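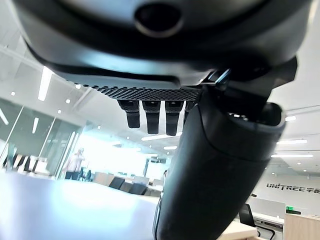

Overhead lighting is usually chosen for how much light reaches the worktop, and the finish of everything under it is left to chance. Renu Malhotra, who fits out packing rooms and small workshops for Clulard, starts with the finish. A dark gray shell with a slight gloss picks up the overhead light as pale reflections along its lower rim, while matte black parts beside it give back only soft gray highlights. On a bench, the first effect is glare and the second is lost detail – joints and seams in matte black need light from the side to be read.

Her standard arrangement is two fixtures per bench, mounted parallel to the long edge and set 8 inches forward of the worker's shoulder line. A diffuser goes on each. Bench tops are pale and flat in finish, and dark tools are kept on a light backing.

The Gauthier room was refitted to this plan in September. Sarla Chaudhary, who packs there, reports fewer missed scuffs on black items and one drawback: the diffusers collect dust and have to be wiped every 200 hours of use. Clulard now supplies them with spring clips in place of screws.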